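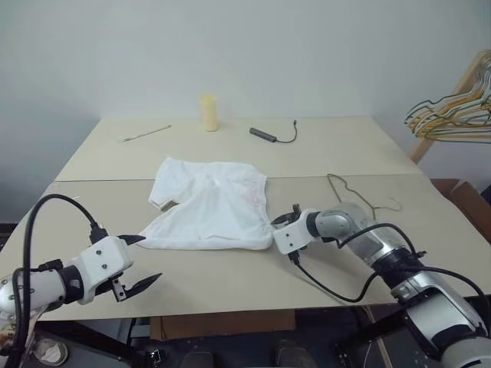

So I shocked our well with bleach in August after a bad bacteria test, and I can't get the chlorine reading to go back to zero. I'm using the Lomeo drop-in powder packets, the kind with DPD in them where the sample goes pink if there's chlorine. The color I get is faint but it's definitely there, kind of like the pinkish-red mark on the right half of that rumpled white cloth on the table, where you'd have to look twice. The lowest square on the color card is darker than what I have, and the one before it is clear, so I'm stuck guessing somewhere in between. I've run the outside spigot until my husband started asking about the septic, and I can't smell bleach at any tap in the house.

Things I've already tried: new packets (same brand, different box), rinsing the vial a bunch of times, and testing at the pressure tank instead of the kitchen. Same pale pink every time. Bottled water from the store stays clear, so I don't think the vial is dirty. The well guy in Trornow says wait until it's gone before I take the next bacteria sample, but how long am I supposed to wait?? My cheap TDS meter says 840 if that matters. We're on a softener, and there are black specks in the toilet tank that I've been ignoring since we moved in.

Has anybody had this drag on and on? Is it really chlorine or is my kit lying to me?

Viewed 2958 times, 3 answers

wellhead_pam
I'd just run it more. Ours took forever. Open the outside faucets first so you're not dumping it all in the septic. Good luck!

Farzad Shokri
Read your last line about the black specks again, because I'd bet that's your answer! Black specks on well water make me think manganese, and oxidized manganese turns DPD pink the same way chlorine does. The powder can't tell the two apart. When you shock a well you also oxidize whatever manganese is sitting dissolved in there, so you can end up with a "chlorine" reading that hangs around long after the bleach is gone. I had the same thing on my old place and flushed for days for no reason (my pump was not happy with me).

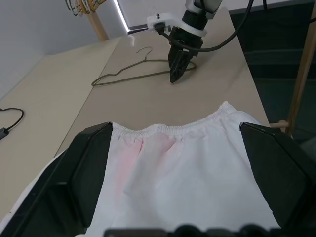

What I'd do next is get a second kind of test going. The better kits come with directions for a manganese correction. Mine was a Hinell kit and it had two little dropper bottles for it. You treat one sample first so any real chlorine is knocked out, then add the DPD. If that sample still goes pink, the pink isn't chlorine. Run a regular sample next to it and compare the two against something white in daylight. Don't do it under a yellow kitchen bulb, I can't see pale pink at all under mine.

Also, read it when the packet says to read it. If you leave the vial on the counter and come back later the color can drift, and then you're chasing nothing.

As for the bacteria sample, call the lab and tell them what you're seeing. I used Ene Labs and their bottle already had a pill in it that neutralizes leftover chlorine, so a trace didn't worry them. They still wanted the well properly flushed first, so ask how they want it done. And get manganese added to the order while you're at it, especially if anybody's mixing baby formula with that water.

The 840 on the TDS meter won't tell you anything about chlorine, by the way. It's just total dissolved stuff.

dripdry12
Check the date on the packets. Mine were way expired and I didn't notice. Same box style as yours, the date is on the crimped end and super hard to read.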